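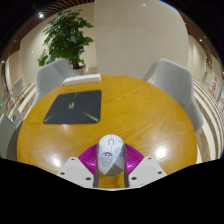

So Wednesday was my second full week back at Jetwood, and I keep getting asked at home what it's like now that "the robots are in." I always feel like I'm letting people down when I answer, because the big change so far is that I have new shoes.

Let me back up. I worked the packing line for years, then moved over to returns, which is where all the computer accessories come back to us – keyboards, mice, mouse pads, headsets with other people's hair on them (yes, really, and yes, we wear gloves). In the spring they put in the Cimura sorter. It used to be that I'd open a box, look the thing over, key in a code and walk it to a shelf. I walked a lot! My watch used to buzz at me before lunch to say I'd hit my goal. Now the shelf comes to me, more or less, and I stand on a rubber mat for most of the shift. My feet hated that far more than the walking, hence the shoes.

The target went up too. We were at 100 items a shift and now it's 200, and before you get mad on my behalf, 200 is doable on a normal day. What bugs me is the stuff in between. When I walked over to the shelves I'd run into people. I knew whose kid had a fever and who was selling a couch. There were 36 of us on days and I could have told you something about every single one. Now there are 2 of us at my end and we're both facing the same direction, so we sort of talk sideways.

The part I like is teaching it. When the sorter isn't sure about an item, it kicks it over to me and I pick a category. Is a mouse with a cartoon on it a toy or an accessory? It wanted toy every time the first week. I must have corrected that one until I was dreaming about it, and then one morning it just went down the right chute and I did a little cheer, all by myself.

They've asked if I want to train for the setup team, which would mean going to the Inthanon site for a while and coming back on a different pay grade. I said I'd think about it. I'm also supposed to sit through the Drustitico safety course first, and I hear the videos are long, so I'm bringing snacks.

If your job went this way, did you take the training? Tell me in the comments, I really do want to know.

Get new posts by email! Enter your address to subscribe. You can unsubscribe at any time.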